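2022年5月30日，写在共享工坊的长桌边上

总有人问我，在共享工坊里摆弄机器人的人，为什么进度这么慢。问的人多半没有恶意，他们看过网上那些剪得很漂亮的视频，机械臂一伸一缩，杯子就稳稳当当地放好了，于是以为我们这边也该是这样，周末来两趟，喝几杯茶，事情就成了。我想替"慢"说几句好话，话可能有点长，您多担待。

我们这个项目叫 Prollau，目标说出来很朴素：让机械臂从箱子里把杂七杂八的东西一件件拿起来，再放到另一只箱子里去。从一月开始到现在，记在本子上的抓取一共595次，其中有一大半我都舍不得删，尤其是那些失败的。成功的记录看一眼就过去了，失败的却能让人坐下来琢磨一个晚上，顺便把一壶茶喝凉。

我的看法是，业余的人做自动化，最值得花时间的地方在桌面上。箱子夹得牢不牢，线走得顺不顺，东西挑得够不够刁钻，这些事情写不进简历，可是真到了干活的时候，它们比换一套新算法管用得多。我有一阵子迷上了调参数，连着14个晚上改来改去，最后发现是箱子每次被碰到都会挪那么一点点。夹紧以后，那一周的烦恼就散了大半，我又好气又好笑，在本子上给自己画了一个大大的叉。

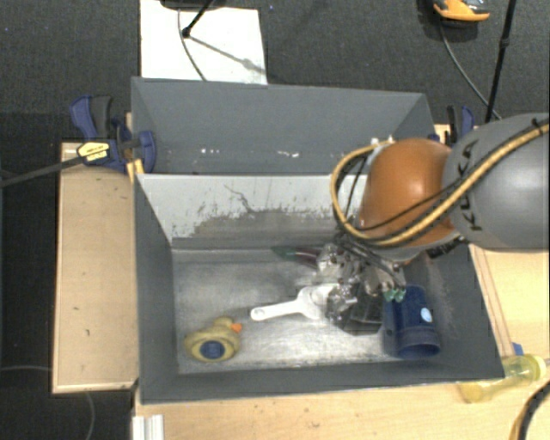

在家里或者工坊里练抓取，有必要专门去买一套标准的测试物件吗？

先用手边的旧玩具和厨房用品就很好，等到要跟别人比较成绩的时候，再考虑成套的也不迟。

我这么说，是因为橡皮鸭、勺子和杯子各有各的脾气。鸭子圆滚滚的，两边一用力就想溜；长柄的勺子躺平了，夹哪一头都像是在跟它商量；杯子侧着倒下来，又跟立着的时候完全是两回事。把它们混在一只箱子里，您很快就会明白，所谓"简单的家务"，我们的手替我们省掉了多少心思啊！

也有朋友劝我走捷径，说 Tromton 那边有现成的方案，装上就能跑，何必受这个罪。我去看过，做得确实好，我一点儿也不想说它的坏话，工厂里赶工期的人就该用那样的东西。只是工坊的乐趣和工厂的乐趣不太一样。我们每周聚4个小时，为的是弄明白它为什么这样动，哪怕弄明白以后，只是把一根线重新绑了一遍。

隔壁做 Boder 的那一组跟我们正相反，他们讲究快，先跑起来再说，坏了再修。说心里话，我常常羡慕他们那股热闹劲儿。可是我也看见他们把同一处毛病修了好几回，每回都忘了上一回是怎么修的。所以我还是劝新来的朋友备一个纸本子，字难看一点没关系，日期、改了什么、结果怎样，写上就行。

还有安全这件事，啰嗦也得讲。机械臂动起来的时候，手不要伸进箱子，哪怕只是想把歪了的东西扶正。我们定的规矩是，停下来，等人确认了，再去摆。第一次来的人常嫌这样耽误工夫，我倒觉得耽误得很值，每一轮多等90秒，正好够把刚才那一次记下来。

下个月我打算试试更软、更滑的东西，比如叠起来的布手套和装了半袋米的小布袋。要是您家里有不要的零碎，大小一只手拿得住的，欢迎带到工坊来，放在门口写着 Prollau 的纸箱里就好。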